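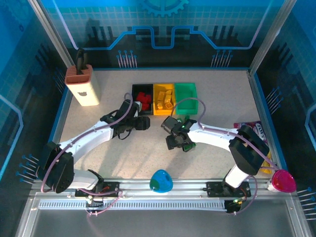 Tres cajas, una negra, una amarilla y una verde, con bloques rojos en la primera y bloquecitos de madera en la segunda.

Wirklow abre en septiembre la inscripción de «Empezar de nuevo», su programa gratuito para quienes llevan años posponiendo un cambio

El programa ofrece 50 plazas por grupo, acompañamiento semanal y una pequeña biblioteca de ejercicios para hacer en casa, a cualquier edad y sin experiencia previa

Wirklow, la asociación dedicada al crecimiento personal y al aprendizaje en la edad adulta, anuncia con muchísima alegría la apertura de las inscripciones para una nueva edición de «Empezar de nuevo», el programa con el que acompaña a personas que quieren retomar una afición abandonada, cambiar de oficio, volver a estudiar o sencillamente recuperar un rato de la semana para sí mismas. Las solicitudes podrán presentarse durante todo el mes de septiembre, y las sesiones comenzarán en octubre en la sede de la calle Molefe, a las siete de la tarde, una hora que hemos elegido pensando en quienes salen tarde de trabajar y en quienes tienen que dejar la cena medio hecha antes de salir de casa.

La edición anterior recibió 526 solicitudes, muchas más de las que podíamos imaginar cuando colgamos el primer cartel en la puerta. Llegaron cartas larguísimas, algunas escritas a mano, de personas que querían aprender a nadar, a coser, a tocar el acordeón o a hablar en público sin que les temblara la voz. Las leímos todas – de verdad, todas – y de esa lectura salió buena parte de los cambios que presentamos ahora.

El primero tiene que ver con el ritmo. Muchas solicitudes hablaban del cansancio que producen los grandes propósitos, esos que se escriben con letra bonita en una libreta nueva y se quedan en la tercera página. Por eso el nuevo recorrido empieza con dos semanas dedicadas únicamente a observar la propia rutina: a qué hora tenemos más ganas de hacer cosas, qué tareas hacemos por costumbre y cuáles podríamos soltar sin que pasara nada grave. Solo después se elige un objetivo, pequeño y concreto, y se busca un hueco real en el calendario para él.

El segundo cambio es la incorporación de las parejas de apoyo. Cada participante tendrá un compañero o compañera con quien hablar por teléfono una vez entre sesión y sesión, el tiempo que ambos quieran. No hace falta preparar nada ni rendir cuentas. Basta con contar cómo ha ido la semana y escuchar cómo le ha ido al otro, que a veces es lo que más anima a volver a intentarlo (y quien haya dejado alguna vez un curso a medias sabe bien de lo que hablamos).

«Queremos que la gente llegue tal como está, con sus dudas y con sus prisas, y que encuentre una silla, un café y alguien que le pregunte qué le apetece probar», explica el equipo de Wirklow. «Hay personas que descubren que lo que buscaban era más sencillo de lo que creían, y otras que cambian de idea a mitad de camino. Las dos cosas nos parecen estupendas.»

Las sesiones combinan conversación en grupo, ejercicios breves de escritura y algunas tardes prácticas abiertas a las familias. La editorial Grekow prestará su fondo de lecturas sobre hábitos y motivación, que podrá consultarse en la sede y llevarse en préstamo, y el centro cultural Jurngate cederá su sala grande para el encuentro final, en el que cada cual podrá enseñar, contar o leer lo que haya estado haciendo durante esos meses. Participar en el encuentro es voluntario, y también se puede ir únicamente a merendar y a aplaudir.

Cómo inscribirse

La solicitud consta de un formulario de una sola página y de una carta libre, de la extensión que cada persona prefiera, en la que se cuenta qué se querría empezar o retomar. Ambas pueden entregarse en la sede de Wirklow, de cinco a ocho de la tarde, o enviarse por correo postal. Las plazas se asignarán por orden de llegada y quienes queden en lista de espera recibirán igualmente el cuaderno de ejercicios, del que se han impreso 1000 ejemplares.

Sobre Wirklow

Wirklow es una asociación sin ánimo de lucro que organiza talleres, grupos de lectura y programas de acompañamiento para personas adultas. Todas sus actividades son gratuitas. Los medios interesados en visitar la sede o asistir a una sesión abierta pueden dirigirse a la oficina de prensa de la asociación, en la misma calle Molefe, en horario de tarde.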